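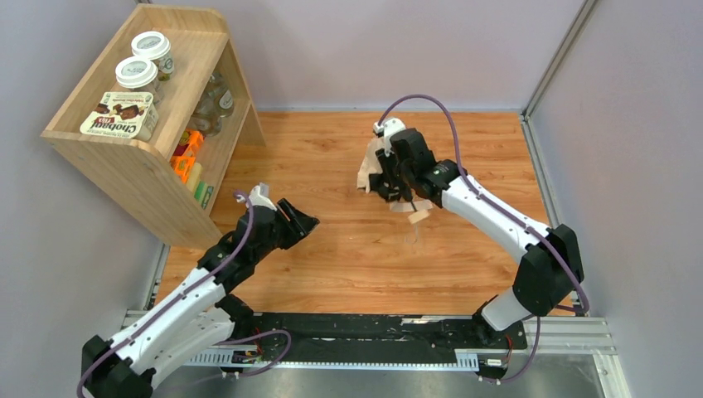
선반 정리 작업대로 구성한 그레논 양팔 셀. 왼팔은 선반 앞에, 오른팔은 상판 위쪽에 있습니다.

그레논 양팔 탁상 셀 (선반 작업 구성)

제품 번호 3351 | 제조 톤데리츠 | 설치 및 정비 상담: 룬드 작업실

안녕하세요, 톤데리츠입니다. 그레논 셀을 찾아 주시는 분들이 가장 많이 물어보시는 것이 "받아서 바로 쓸 수 있나요?"인데요, 네, 상자에서 꺼내신 날 오후면 두 팔이 모두 움직이는 모습을 보실 수 있습니다. 다만 오래 탈 없이 쓰시려면 처음 설치할 때 조금만 더 공을 들여 주시는 편이 좋아서, 저희가 평소 전화로 말씀드리던 내용을 이 페이지에 모아 두었습니다. 좀 길지만 차 한 잔 하시면서 천천히 읽어 주세요!

기본 구성
흰색 링크의 로봇 팔 두 대와 검은색 그리퍼
앞쪽 톱니 랙과 알루미늄 레일
나뭇결 상판, 옅은 회색 계열의 벽면
팔을 따라가는 보라색 케이블
설치 안내서와 육각 렌치
선반과 연습용 물품은 포함되지 않습니다. 유리병이든 과자 상자든, 실제로 다루실 물건을 직접 올려 두고 맞추시기를 권합니다.

설치 순서
먼저 셀을 놓을 자리의 수평을 봐 주세요. 바닥이 조금 기운 정도는 받침 나사로 잡을 수 있습니다. 그다음 좌우 베이스를 앞쪽 레일에 올리고, 전원을 넣지 않은 상태에서 손으로 천천히 끝에서 끝까지 밀어 봅니다. 중간에 걸리는 느낌이 있으면 억지로 밀지 마시고 랙의 이 사이를 들여다봐 주세요. 포장재 조각이 끼어 있는 경우가 제법 많습니다.

선반은 비스듬히 놓으셔도 괜찮습니다. 저희 정비 담당 라시드 타지는 오히려 살짝 돌려놓는 쪽을 좋아합니다. 열린 칸이 상판 가운데를 향하게 두면 그리퍼가 들어가는 길을 잡기가 한결 편하다고 하네요. 선반 위치를 정하셨으면 상판에 작은 표시를 해 두세요. 청소하느라 한 번 들어냈다가 자리를 잊어버려서 처음부터 다시 맞추시는 분이 꼭 계십니다 (저희도 그랬습니다).

케이블 정리
그레논을 쓰시면서 제일 자주 손이 가는 곳이 케이블입니다. 손목 쪽에는 여유를 넉넉히 남겨 둥글게 휘도록 하고, 팔뚝을 따라 내려온 다음 팔꿈치를 돌아 나가게 해 주세요. 너무 팽팽하면 손목을 크게 돌릴 때 커넥터가 당겨지고, 반대로 너무 늘어지면 선반 모서리나 올려 둔 병에 걸립니다. 정리를 마치신 뒤에는 팔을 가장 낮은 자세와 가장 높은 자세로 한 번씩 천천히 보내 보시고, 그때 당기는 곳이 없으면 됩니다. 베이스 근처의 가는 빨간 전선도 랙에 닿지 않는지 함께 봐 주시고요.

평소 관리
가동 30시간마다: 그리퍼 손가락의 홈을 마른 붓으로 털어 줍니다. 천이나 종이를 다루시는 분은 보풀이 금방 쌓이니 더 자주 해 주세요.
가동 40시간마다: 팔뚝 가장자리의 작은 나사를 차례로 점검합니다. 풀린 것만 살짝 조이시면 되고, 힘껏 조이시면 안 됩니다.
랙: 마른 천으로 닦습니다. 기름은 바르지 마세요. 먼지가 엉겨 붙습니다.
앞쪽 검은 띠: 쓰다 보면 긁힌 자국이 생깁니다. 겉면의 자국은 움직임에 영향이 없으니 그대로 쓰셔도 되고, 들뜸이나 갈라짐이 생겼을 때 교체하시면 됩니다.

이럴 때는요
한쪽 팔만 떨린다면 전원을 끄고 그쪽 베이스 아래 모터의 커넥터부터 다시 꽂아 보세요. 그리퍼가 물건을 자꾸 놓치면 손가락 사이에 이물질이 있는지 먼저 보시고, 그래도 같으면 영점을 다시 잡아 주세요. 영점 잡기는 안내서 58쪽에 그림과 함께 나와 있습니다. 팔꿈치에서 소리가 날 때는 직접 열지 마시고 저희에게 보내 주세요. 조립 순서가 까다로워서 한 번 열면 다시 닫기가 꽤 어렵습니다.

부품과 문의
케이블, 그리퍼 손가락, 랙, 검은 띠는 낱개로 주문하실 수 있습니다. 주문하실 때 왼쪽용인지 오른쪽용인지 꼭 적어 주세요. 앞에서 셀을 마주 보고 섰을 때가 기준입니다. 펀빌 창고에서 발송하며, 5월에는 재고 정리로 출고가 조금 늦어질 수 있으니 미리 양해 부탁드립니다.

설치 상담은 사나 살렘, 수리 접수는 라시드 타지가 맡고 있습니다. 증상을 글로 쓰기 어려우시면 짧은 동영상만 보내 주셔도 됩니다. 소리가 함께 들어가면 더 좋고요. 오후 4시 전에 주신 문의에는 그날 안에 답을 드립니다.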